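Steaming buns: tips from the Parircombe bench

The kitchen tips on this page usually come from readers. This month's come from the Parircombe study, which has spent since October teaching a two-armed robot to load a small electric steamer with buns and put the lid on. The method is teaching by demonstration. A person guides the arms through the job many times, a program is trained on the recordings, and the arms then try it alone. The group collected 245 demonstrations and found that how the kitchen things were laid out mattered as much as the training did. Most of it holds for ordinary hands too.

Set out before you start

Lid to the left of the steamer, plate of buns to the right, steamer in the middle. Keep that order every time. When the lid was put down wherever there was space, the arms reached across the pot and knocked the basket. Lay the lid flat with the handle up.
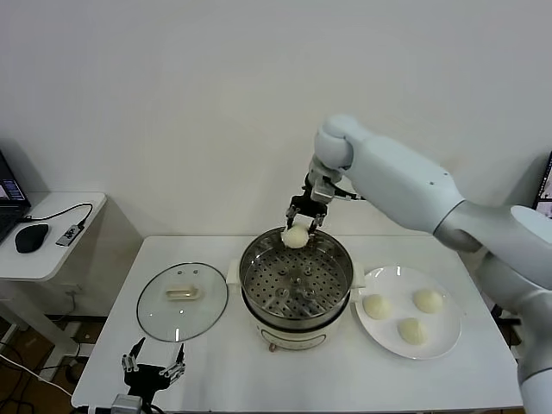 Photo: Parircombe study, courtesy of Eugeniusz Wilczyńska

Hold the bun by its sides, low down, and bring it over the rim before lowering it. A pinch from the top leaves a dent that stays in after cooking. The study tried closing the fingers fully and also stopping short, and stopping short gave fewer marked buns. With tongs, squeeze until the bun lifts and no further.

Fill the far side first

Put the first bun at the back of the basket, then do the sides, and leave the front until last. You never have to reach over a bun you have already placed. Four is a sensible load for a basket of this size. Leave some of the holes in the middle clear so the steam can get up between them.
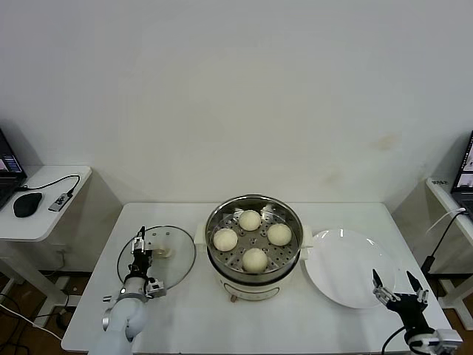 The same goes for dumplings, though they want a sheet of paper underneath or they stick. Cut holes in the paper first. If two buns touch, move one before the lid goes on, as they swell and tear when pulled apart.

Lids

The lid was the hardest part of the work. Clear glass is difficult for a camera to judge, and the early runs missed the handle or caught the rim. Wilczyńska's answer was to train the last part of the reach on the wrist camera alone, which looks straight along the fingers. With that change the arms finished the whole job in 86 per cent of trials. The failures that remained were nearly all lids set down crooked.
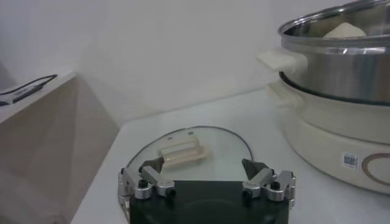 Gripper open, lid handle between the fingers.

At home, take the handle squarely from above and lower the lid level. When lifting it after cooking, tip the far edge up first so the steam goes away from you. Use a cloth.

Wipe the rim of the basket between batches. Dough on the rim stops the lid sitting flat, and the second batch takes longer.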